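Travel Food Help > Regional dishes and where to eat them

Kama soup on the coast road — where do I start, and what do I order?

Posted by Marlowe_T, Sep 17, 2020

Hi everyone! Long-time reader, first time asking. My partner and I have just finished planning a slow driving trip for October up the Skerov coast, and pretty much every overnight stop has been picked by what's for dinner. We did the same thing two years ago in the hill country (dumplings, dumplings, smoked cheese, dumplings) and it was the best holiday we've ever had.

This time I want to get to the bottom of kama soup. I've had it exactly once, in a bowl somebody's aunt handed me at a wedding, and I haven't stopped thinking about it. It was sour and smoky with barley at the bottom and a big spoonful of something green and sharp on top. When I asked what the sour part was I got four different answers from four people at the same table!

So what I'd love to know is this. Is there a town that does it best, or does every place do its own version? Is it a breakfast thing or a supper thing? I've read both. And is it rude to ask for the green stuff on the side? My partner is not great with raw garlic and I suspect there's a lot of it in there.

We have seven nights, a small car and very stretchy trousers. We start in Flestlow and finish wherever we run out of road. Budget is fine for market stalls and family places, less so for anything with a tasting menu. For snacks in the car we're going with fruit and water so we turn up hungry.

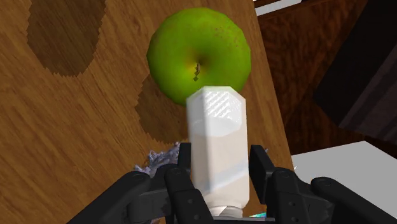
A green apple on a board and a white bottle held in a black robot hand

Any help hugely appreciated, and if you've got a favourite stall please tell me what the sign looks like as well, because I can't read a word of the language yet.

Dezső Szűcs

Oh you are going to have such a good time. I lived in Flestlow for three winters and ate this soup probably more often than I brushed my hair.

Every town does its own, and people will defend theirs to the death. In Flestlow the sour comes from fermented rye, and the broth is thin and cloudy with a bit of smoked pork rib. Go up the coast toward Mägi and the rye disappears. They use soured whey there, so it's whiter and softer, and the smoke comes from fish. I was horrified the first time and then had three bowls. Past Mägi you start to see sorrel in the pot itself as well as on top, and that's the one I'd guess you had at the wedding, going by how sharp you say it was.

On breakfast or supper, both things you read are right. In Flestlow it's a morning soup. The market stalls start ladling before it's properly light and the good ones are scraping the pot by mid-morning. In Mägi it's what you eat when the boats are in, so late afternoon and on. If you turn up at eight in the morning asking for it they'll be very kind and give you porridge.

The green stuff is called viltix pretty much everywhere, and it's not rude at all to have it on the side. Loads of people do. It's wild garlic in spring, but in October it'll be ordinary garlic, parsley and the tops of whatever root veg is around, so yes, your partner should be careful with it. Just hold your hand flat over the bowl when they reach for the jar. Works every time and no language needed. 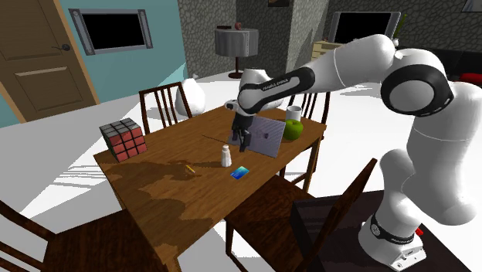
Back to the market in Flestlow, because that's where I'd spend your first morning. Go in through the fish end and keep walking until you smell smoke. There's a row of stalls along the back wall and you want the one with the blue shutters and the longest bench. No sign at all, sorry! Order the small bowl first, since they refill the broth (but not the rib) if you look keen. Eat the dark bread with it and skip the white. And if there's a tray of little pickled plums by the till, get two and drop one in the soup. It sounds mad and it's wonderful — my neighbour taught me that and I've done it with every sour soup since.

For Mägi, ask wherever you're sleeping. The best bowls there come out of front rooms, and they change from week to week depending on who's cooking.

barleyfiend

Second the plums!!! Also bring small change. Last time I was up that way a bowl was 200 at the market and the lady would not even look at my 1000 note.

Pip from Hobart

I've only done the top half of the coast so can't help with Flestlow, but don't skip the roadside places on Route 352. We pulled into one for petrol and came out an hour later full of sorrel soup with a boiled egg in it and a slab of potato cake on the side for dunking. I think it was barley in the bottom, could have been buckwheat, it was dark and I was very happy.

They did put the garlic stuff straight in without asking, so your partner will need to be quick with that hand trick. Some of them shut early out of season too, so I'd aim for lunch. Have a ball and please come back and tell us which one was closest to the aunt's!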